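Trorik Course Center - Workshop Basics, Handout 2
Room 245, Monday group

Topic: small parts and a clean work surface

Before we learn any repair, we learn how to pass a part and how to clear the place where we work. Hold the part near one end, so the other person can see the rest of it. Wait until the other side has it, then let go. A flat strap turns easily in the grip, therefore do not hurry.

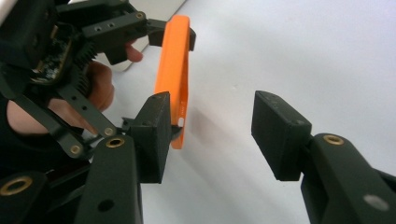

Fig. 1. Orange plastic strap, held at its upper end.

Surface. Choose a pale and plain one. Dark screws are easy to find on it, but white washers are not - for these, put down the gray Bider mat.

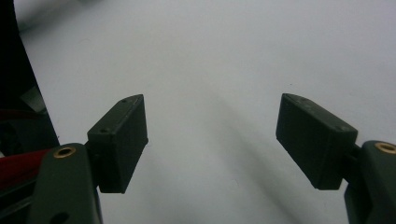 Fig. 2. Plain pale surface between the two open fingers.

Light. Look at the surface also from the side. Soft shadows can hide a small part, so move the lamp before you start to search on the floor.
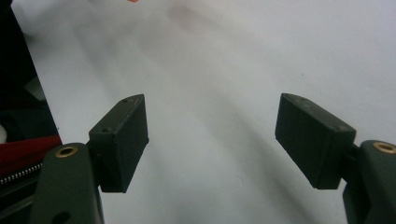

Fig. 3. White surface with soft gray shadows running across it.

For next time: read page 17 in the Isell reader and bring one strap or handle from home. Parts trays stay in the Sharifi cabinet.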